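El día que el brazo izquierdo se quedó con el cerdo en la mano

Por Kerubo Kimaro | Junio
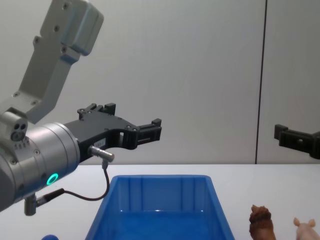 Un fallo que solo salía por la tarde

Llevaba yo 3 semanas metida en el laboratorio de Drirnstead, viendo cómo dos brazos robóticos guardaban animales de juguete en una caja azul, y ya les había cogido cariño (al león sobre todo, con esa melena). La tarea parece de guardería: coger, llevar, soltar. Pues lo de soltar fue lo que nos amargó el mes.

La primera vez eran las cinco de la tarde. El brazo izquierdo levantó el cerdo rosa, lo llevó hasta la caja y ahí se quedó, con los dedos cerrados. El programa dio el juguete por soltado y mandó el brazo a por el siguiente — ¡con el cerdo todavía puesto! El golpe contra el león sonó más de lo que me esperaba. Aqeel Mughal le dio a la parada de emergencia antes que yo, que me había quedado mirando como una boba.

Lo que más me inquietó fue el anillo de luz de la muñeca. Seguía verde azulado, tan tranquilo, como si no hubiera pasado nada. Aqeel me lo explicó con paciencia: esa luz habla del brazo, y la pinza va por su cuenta. El brazo estaba perfecto. La pinza no contestaba.

Buscando el cable

Revisamos el registro de Droka, el programa que coordina los dos brazos, y apareció el error 2616, pérdida de comunicación con la pinza. Salía 44 veces y casi siempre con la muñeca muy girada. Yo le eché la culpa al programa, claro. Aqeel miró el cable negro, ese que hace una U por debajo, y empezó a mover la muñeca despacito con la mano puesta en la parada.

Era el conector. Con el giro el cable tiraba, un contacto se abría un instante y la orden de abrir se perdía. Cambiamos el cable por otro 40 milímetros más largo y limitamos el giro. Y, lo más importante para mí, ahora Droka no mueve el brazo hasta que la pinza confirma que está abierta. Si no hay respuesta, se para todo y pita (un pitido horrible, por cierto).

Yo sigo mirando el cable cada mañana antes de encender.

Contacto: redacción de Vateck | © Vateck, todos los derechos reservados | Volver arriba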